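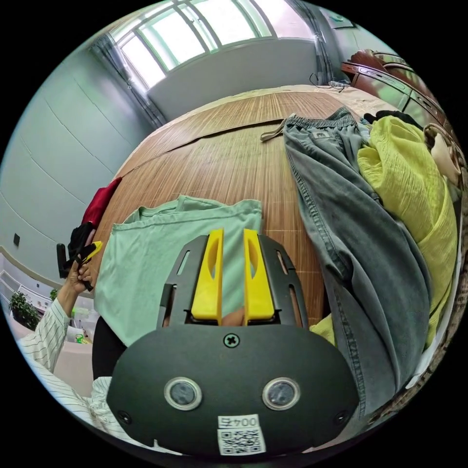
Folding or rolling for a small airing cupboard?

carmela_s
We moved into the Jugah flats in July and the cupboard is tiny, so I've gone back to rolling T-shirts like my mum did (bless her, she rolled everything, even tea towels). Does anyone else?

gilangk
Sorry Carmela, I can't agree! Rolled cotton always comes out creased for me. Fold in thirds and stand them up — you'll see every one.

marlina.e
I'm with Carmela. I rolled for 70 days of travelling and hardly touched an iron.

gilangk
Travelling is different, though, you're not fishing about in a cupboard every morning.

carmela_s
Well, I'll try thirds on one shelf and let you both know how I get on.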